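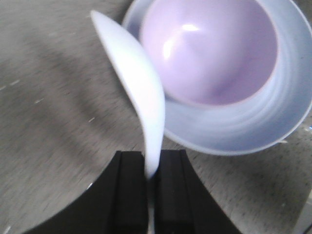 Somebody at the Brestthorpe bench had a look at the arm over tea and said the fingers were too hard, that I'd never get a repeatable grip on a thin handle without something soft on the faces, and why not just buy a proper set and be done with it.

Fair. But not buying a set. Writing down where things are first.

September 15, 2022

Arm: the Jemonari, second-hand, still on the temporary base plate. Controller is the Wosasby board, firmware as it came. Camera at the wrist, new bracket. Job is the same as in July: pick up spoon, go to bowl, scoop, tip out into a second dish, put spoon down. No more than that until it does that.

**Grip**

Spoon is the white plastic one. Handle held between the two ridges, upright, leaning left a touch. Back of the spoon faces the camera, so from the wrist view I can't judge the fill level at all. Need either a half turn of the wrist before the check or a second camera on a post. Half turn is free. Try that first.

Closing force set at 51 on the board's scale, no idea what that is in real units. Lower and the handle swivels when the bowl of the spoon touches anything. Higher and I can see the handle bow. Left it at 51.

The remark about soft faces — did try bicycle inner tube, one layer, superglued. Grip was better for sideways push but the spoon crept down under its own jiggling, and the closed position changed every time the rubber took a set. Peeled it off. Might go back with heatshrink over the ridges instead, thinner and it won't squash so much. Or file a shallow V down each ridge so the handle has only one place to sit. Prefer the V. Somebody hide the big file from me, use the needle files.

**Bowl**

Using the pale blue one with the pinky-lavender inside. Shiny inside and it throws a glare spot from the ceiling light, which the edge finder takes for the rim about one go in 3. Tried:

- ceiling light off, desk lamp from the left: glare moves, doesnt go
- tracing paper over the lamp: much better, still a bit
- exposure down two steps: kills the glare, kills the table as well, edge finder then finds nothing

Rim is see-through-ish with rings in it so even without the glare the fit jumps from one ring to the next. Stopped fitting the rim. Now fitting the boundary of the lavender colour and adding a fixed offset. Ugly, works for this bowl only. Note it in the code!! I didn't last time and lost an evening.

Speckled table top is no help either. Threshold on grey picks up every dot. Blur first, then threshold. Kernel size in the config file, not hard coded any more.

**Motion**

Approach now comes in high, then drops. Before it swept in low from the left and clipped the rim, bowl went for a walk. Speed limit 200 in the controller (units per the manual, haven't checked them). Wants to be lower for the last bit — set up a slow zone above the bowl.

Base plate flexes when the arm is stretched right out. Held the plate down by hand and the wobble at the wrist nearly halved, by eye. So it is the plate and not the elbow. Needs thicker ply or proper bolts into the bench. Ask before drilling the shared bench. Really ask.

Cable from the wrist camera catches on the elbow at full turn. Two zip ties for now, loop left slack at the joint.

**Mallet**

The Mallet scripts (the logging ones off the shared drive) now write the grip position alongside each picture. File names were sorting wrong, 10 before 2, padded them with zeros. Old runs not renamed, don't mix the folders.

**Next**

1. V groove in the ridges, needle file, both sides the same depth
2. half turn of wrist before fill check
3. slow zone
4. tape marks on the table for the bowl so I can put it back in the same spot
5. bolts / plate, after asking
6. try a matt bowl from the kitchen cupboard, if there is one

If anyone else uses the arm before I'm back: home it by hand first, the left limit switch is sticking. Power off at the wall when done, the brick gets warm. Superglue is back in the drawer, lid's cracked so keep it upright.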